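Speaker notes: "What we brought back from the open day"
Wednesday, December 5, 2018, lunch talk, upstairs room

Start slow. Let people sit down with their food. Most of them have heard me go on about this trip already, so skip the train story.

Opening line: I went to see robots handle dishes and I came home wanting to tell everyone about dishes.

Say where it was: the Muvgate open day in September, in their big hall at Trodau. Doors open, work going on, visitors wandering between the tables. Put both pictures up early and leave them up while I talk.
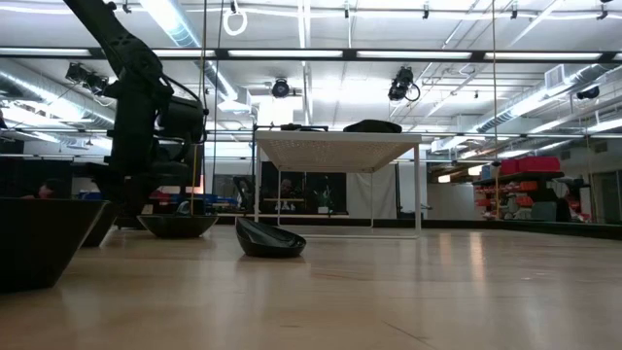
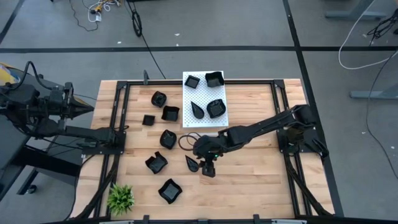 Two tables at Trodau, black arms and black dishes on both.

1. First impressions (keep it short)

Point at the ceiling in the first picture, the ducts and pipes and the long row of strip lights. I love this room! It looks like a place where people get on with things. Mention that you could hear the arms before you found them, a soft whir and then a click.

Then go to the second picture and ask the room to look at the shapes of the dishes. Wait a bit. Somebody will spot the teardrop ones. There are square ones too, and some with wavy or curled rims, and every one of those is a different problem for a pair of fingers. Where do you grab a teardrop? By the point? By the fat end? I stood there trying it in my head and changed my mind twice.

2. Why dishes are hard

Do the bit with the bowl from the kitchen (BRING THE BOWL). Pick it up by the rim, then from underneath, then by pinching one side. Ask someone in the front row to do it with two fingers only. It's harder than it looks and people laugh, which helps after the ceiling talk.

Points to get in while the bowl goes around:
- a shiny black surface gives a camera very little to go on
- a flared rim and a straight rim want a different approach
- dishes close together leave no room for the fingers to come down

The second picture has dishes on the white pegboard tray and more on the bare wood. Good moment to talk about sorting and placing in general. Don't get dragged into the software here. If someone asks, say it comes in part 4.

3. The talk by the Pētersons team

They had a 42 minute slot and used all of it, and I would have stayed for more. Pētersons makes tableware and they were very open about what goes wrong in their own packing room. Their number was 800 pieces a shift on one line, by hand, mixed shapes. Read that out and pause.

What I liked: they talked about the people on the line first, wrists and shoulders and boredom, and got to the machines later. They also passed around a box of chipped dishes. I have one, show it.

4. The part with the software

Femero ran this session. Careful, I only followed half of it, and I should say so. The half I followed: you show the arm a job many times, with the dishes in different spots each time, and what it learns from is all that variety. Tidy practice makes for a fussy robot. (Their phrase, and it got a laugh there.)

Go back to the second picture here. Two arms, one mounted on each side of the frame, facing each other over the table. I asked if two arms make life easier or harder and got a long answer that came down to "both." One can hold while the other moves, but they also have to stay out of each other's way.

If there's time, the little plant. I want one for my desk.

5. What I'd like us to try

Keep this modest. We aren't buying anything.
- an afternoon with our own trays and containers laid out on a table, noting which ones are awkward to pick up
- 2 of us going to the next open day, ideally someone from packing this time
- asking Pētersons if we can see their line

Leave 4 minutes for questions. Likely ones:

"How fast was it?" Slower than a person, from what I watched. Say it plainly.

"Did they drop anything?" I didn't see a drop while I was there, and I wasn't there all day.

"What does it cost?" Don't know, didn't ask, will write to Muvgate.

Sign-up sheet for the next visit is by the coffee. Get the bowl back before people leave.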